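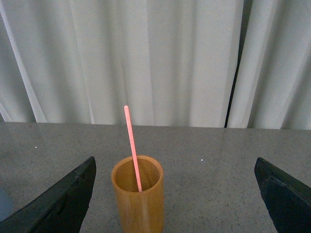
Page 12

5. Régler les alertes de votre quartier

Bon, on arrive à la partie que je préfère ! Votre compte Ilex est ouvert, votre adresse est enregistrée, il reste à décider ce que vous voulez recevoir quand la police ou la prison de Mundport publie un avis (évasion, disparition, route barrée, appel à témoins). Chez moi j'avais tout coché la première semaine, et mon téléphone a vibré toute la nuit pour des vols de vélos à l'autre bout du comté. Ne faites pas comme moi.

1. Ouvrez Ilex et touchez la cloche, en haut à droite.

2. Choisissez « Mes zones », puis « Ajouter une zone ». Tapez votre rue et attendez que la liste se déroule avant de valider. Si vous validez trop vite, l'application garde le centre-ville.

3. Réglez le rayon. Il est à 12 kilomètres au départ. En ville je descends à 5, à la campagne je laisse tel quel - les barrages routiers sont souvent loin de la maison.

4. Cochez les catégories. « Personne recherchée » et « Consigne de confinement » sont verrouillées, vous ne pouvez pas les décocher. Le reste, c'est comme vous voulez.

5. Descendez jusqu'à « Heures calmes » et fixez une plage. La mienne va de 22 h à 7 h.

6. Touchez « Envoyer un essai ». Un message intitulé ESSAI doit arriver dans la minute, avec un son assez désagréable (prévenez le chat).

Remarque : les heures calmes ne coupent pas les consignes de confinement. Elles sonnent quand même, à plein volume, y compris en mode silencieux si vous avez accepté l'autorisation de la page 8.

Remarque : quand un avis est levé, sa pastille passe du rouge au gris et reste dans la liste. Lisez la dernière ligne avant d'appeler qui que ce soit. Hannelore Kuster, qui a relu ce guide avec moi, a signalé deux fois un homme déjà repris depuis la veille, et elle m'autorise à le raconter.

Attention : ne vous approchez jamais d'une personne recherchée, même si vous êtes sûr de la reconnaître. Pas de photo de près, pas de filature en voiture. Éloignez-vous, enfermez-vous si vous le pouvez, puis appelez les urgences. Le bouton « J'ai vu quelque chose » sert aux renseignements qui peuvent attendre : un véhicule garé là depuis des jours, un vêtement abandonné, ce genre de choses.

Attention : ne recopiez pas les avis sur les réseaux. Utilisez « Partager », qui envoie un lien vers la version à jour.

Si l'essai n'arrive pas

Vérifiez d'abord que les notifications sont permises dans les réglages du téléphone, puis redémarrez-le. Sur les vieux modèles Jinov, il faut aussi désactiver l'économie de batterie pour Ilex. Toujours rien ? Notez le code affiché en bas de l'écran (le plus courant est le 115, zone non enregistrée) et reprenez à l'étape 2. Pour tout autre code, écrivez à Lise Arsenault depuis l'onglet « Aide », en indiquant le modèle du téléphone.

L'ajout d'une deuxième zone, pour l'école ou le travail, est expliqué à la section 6.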